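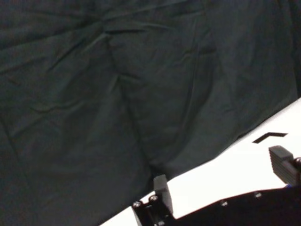 What Happens to Light When It Hits Something

By Kirstin Niven
For readers 9 and up

Light is always on the move. It leaves the Sun, or a lamp, or a candle, and it travels in straight lines until it meets something. What happens next depends on what it meets.

It can bounce off. Scientists call this reflection.

It can be soaked up. The word for this is absorption.

It can go right through. This is called transmission.

Most things do a mixture of all three. A window lets most of the light through, but it also bounces a little back. You can see your own face in it at night, when the room is bright and the yard is dark. A green leaf bounces green light, soaks up most of the red and blue, and lets a little through, so a leaf glows if you hold it up to the sky.

You see a thing when light from it goes into your eyes. Some things make their own light, such as the Sun, a flame or a phone screen. Everything else has to borrow. The Moon makes no light at all. It is a big ball of gray rock with the Sun shining on it.

Dark things and pale things

White things bounce back most of the light that lands on them. Snow does this, and so does a sheet of paper. Black things soak up most of it. The light does not vanish when it is soaked up. It turns into heat.

You may have noticed this with your feet. On a sunny day the black road is much hotter than the white line painted on it, even though the same sunshine falls on both. In hot countries many houses are painted white so that they stay cooler inside.

Try this: you need two glasses the same size, some water, a sheet of black paper, a sheet of white paper and some tape. Wrap one glass in black and the other in white. Fill both with cold water to the same height. Stand them side by side in full sun for 30 minutes, then put a finger in each. If you have a thermometer, use that and write the numbers down.

When Isla Rutherford's class tried it in April, the black glass was warmer by two degrees. Yours may be different. It depends on how strong the sun is where you live.

Why black is not always black

Very few things are completely black. Look at a black sweater in bright light and you will find gray in it. Every crease has a side that faces the light and a side that faces away. The side facing the light sends a little of it back to you. The side facing away sends you almost nothing. Your brain puts these together and tells you that the cloth has bumps and dips.

People who draw use this all the time. To draw a blanket, they do not draw every thread. They put a pale stripe next to a dark stripe, and you see a fold.
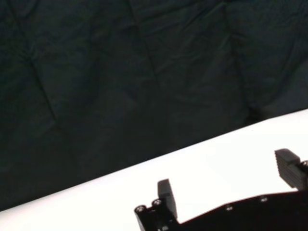
Shiny or dull?

A mirror and a sheet of white paper both bounce back a lot of light. So why can you see your face in the mirror and not in the paper?

The answer is smoothness. A mirror is very smooth, so light that arrives neatly also leaves neatly. Paper feels smooth, but under a microscope it looks like a heap of tangled string. Light lands on all those little strings and bounces away in every direction. The picture of your face gets scrambled.

It is the same with a pond. When the air is still you can see the trees upside down in it. When the wind blows, the surface breaks up into hundreds of small slopes and the trees turn into wobbly patches of color.

Things that are shiny often have small, very bright spots on them. These are called highlights. A highlight is a reflection of the lamp or the window that is lighting the room. If you move your head, the highlight moves too. Try it with the back of a spoon.

Dull things are called matte. Chalk is matte, and so are bricks and most kinds of cloth. A matte thing looks nearly the same wherever you stand.

Where color comes from

Sunlight looks white, but it is a mixture. You can see what is in it when you see a rainbow: red, orange, yellow, green, blue and violet, each one sliding into the next.

A ripe tomato soaks up most of the green and blue light and bounces back the red. The red part is what gets to your eyes. If you took the tomato into a room that had only green light, there would be hardly any red light for it to bounce. It would look almost black.

A blueberry does the same kind of trick with different colors. So does paint. When you mix all your paints together and get a muddy brown, you have mixed things that each soak up something different. Between them they soak up nearly everything.

Your eyes have two kinds of light catchers in them. One kind, called cones, can tell colors apart but needs plenty of light. The other kind, called rods, works in dim light but cannot see color. Look around your bedroom just after the light goes out. Your blanket will seem to be gray, whatever color it is in the morning.

See-through things

Clear things are harder to see than you might expect. A bird can fly into a window. You can walk past a spider's web and not know it was there until it is on your nose.

There are three words worth knowing.

Transparent means that light goes straight through, and you can see clearly what is on the other side. Clean glass is transparent, and so is water in a bathtub.

Translucent means that light goes through but gets scattered on the way. You can tell that it is daytime, but you cannot see who is in the garden. Wax paper is translucent. So is a bathroom window with bumpy glass.

Opaque means that no light gets through. Wood is opaque, and so is your little brother when he stands in front of the television.

One object can have more than one of these. A drink bottle might have clear sides and an opaque lid.

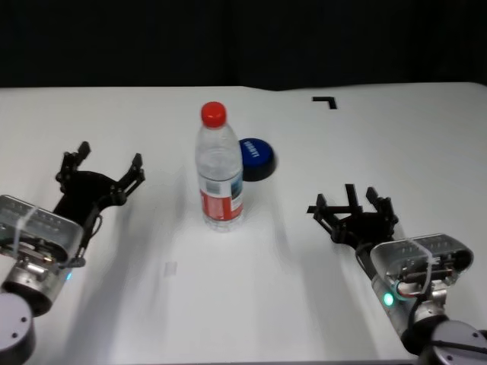 With anything transparent, you are really looking for clues. A bright streak tells you that there is a curved surface there. A dark line tells you where the water stops and the air begins. Things behind it look stretched or squashed. You put the clues together so fast that you never notice you are doing it.

Why water bends things

Light goes fast through air and slower through water. When it crosses from one to the other at a slant, it changes direction. This bending is called refraction.

Imagine you are pushing a shopping cart across a parking lot and you come to some grass at an angle. One front wheel gets to the grass first and slows down. The other one is still on the hard ground and keeps going at the old speed. The cart swings around a little. Light turns in much the same way when it goes into water.

Try this: put a pencil in a glass of water so that it leans against the side. Look at it from the front. The pencil seems to be broken where it goes into the water. Take it out and it is straight again.

Now try this: draw an arrow on a card, pointing left. Stand the card up behind an empty round glass. Keep looking at the arrow while a friend pours water into the glass. Move the card slowly backward. When it is far enough away, the arrow will flip and point right. The round glass full of water is acting as a lens, like the one in a magnifying glass.

A plastic bottle does this too, but it is not as tidy. Many bottles have ridges pressed into their sides to make them stronger. Each ridge bends the light its own way, so whatever is behind the bottle comes out wavy.
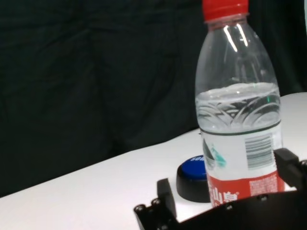 Water in a clear plastic bottle with a red cap.

Above the water there is air inside the bottle, and the light bends much less there. Next time you have a half-full bottle, hold it up in front of this page. Look at the words through the top part and then through the bottom part.

People who fish with spears have to know about refraction. The fish seems to be higher in the water than it is. If they aim straight at the fish they see, the spear goes over its back. They learn to aim low. Some birds that dive for fish have to cope with the same problem.

Looking after your eyes

Never look straight at the Sun, even for a moment, and never look at it through a lens, a glass of water or binoculars. It can damage your eyes for good, and you may not feel it happening. Do not leave a full glass or a magnifying glass on a sunny windowsill. It can bring the sunlight together in one hot spot and start a fire.

Words to remember

Absorb: to soak up.
Highlight: a small bright spot on a shiny thing.
Lens: a curved clear thing that bends light.
Matte: dull, with no shine.
Opaque: letting no light through.
Reflect: to bounce back.
Refraction: the bending of light when it goes from one clear thing into another.
Translucent: letting light through but scattering it.
Transparent: clear enough to see through.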